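Gilcombe releases Likarano 2 planning software, with test results included

Release covers motion planning and camera-based perception for mobile arms. Simulated and physical results are published separately for the first time.

BRELTWOOD, March — Gilcombe has released version 2 of Likarano, its planning and perception software for mobile robot arms. The release is available to existing licence holders from today and to new customers from April.

Announcements in this field tend to promise a robot that can walk into any kitchen and tidy it. Likarano 2 does no such thing. It plans arm and base movements from camera input, checks them against a map of the room, and stops when the two disagree. The company thinks that is a useful product and would like to sell it on those terms.

The main change is in how the planner deals with furniture. Version 1 treated a chair as a solid box, which kept the arm safe and also kept it away from most of the things people wanted it to reach. Version 2 models the legs, seat and back separately, so a plan can pass over a seat or beside a splayed leg where there is room. Planning takes longer as a result. Customers who work mainly in open space may see no benefit, and the old mode can still be switched on in the settings file.

Perception has been reworked as well. Likarano now keeps a running estimate of how sure it is about each surface, and passes that figure to the planner. Dark, shiny worktops remain a weak point. So do thin chair legs seen against a patterned floor.

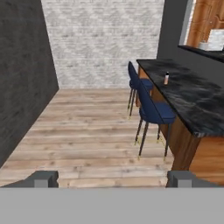
Most of the development work was done in simulation, and readers should treat the simulated figures with care. In the Kaewsai room set, which Gilcombe builds and maintains itself, the software was given 200 reaching tasks in furnished rooms and finished all but 50 of them. A vendor that designs both the test and the thing being tested has every chance to flatter itself, whether it means to or not. For that reason the Kaewsai rooms used in the trial are being released with the software, along with the task list and the full logs of the failures.

The physical trial was smaller. At the company's Breltwood workshop, the same build was run on 100 tasks and finished 60. The gap between the two results is the most important number in this announcement, and Gilcombe does not have a full explanation for it. Part of it comes from lighting. Part comes from floors that are less flat than the simulator believes. The rest is still being looked into.

Gilcombe also advises against reading the physical result as a forecast. The workshop is one building with one set of furniture, and its staff know where the software struggles. A site with glass tables or narrow gaps between seats should expect to do worse until the room has been properly mapped. Mapping is a manual job in this version. An automatic tool was planned, and was dropped when it kept missing the overhang on counters.

Other changes in Likarano 2:

Plans can be replayed step by step, with the perception estimate shown at each step.

The planner gives a written reason when it refuses a task. Version 1 returned an error code.

Gripper models are now loaded from a separate file, so changing the fingers no longer means rebuilding the whole robot description.

Logging is on by default and is stored on the customer's own machine. Nothing is sent to Gilcombe unless the customer exports it.

The release contains no learned grasping. Gilcombe tested a learned grasp selector over the winter and found it did well on objects it had seen and poorly on those it had not. It may return in a later version — no date has been set, and customers should not buy Likarano 2 in the hope of getting it.

Prices are unchanged for current licence holders. The Kaewsai rooms and the trial logs are free to download and do not need a licence, though the simulator that runs them does.

Gilcombe develops control and planning software for mobile robot arms. It is based in Breltwood. Press and trial enquiries should be sent to the company's Breltwood office.

ENDS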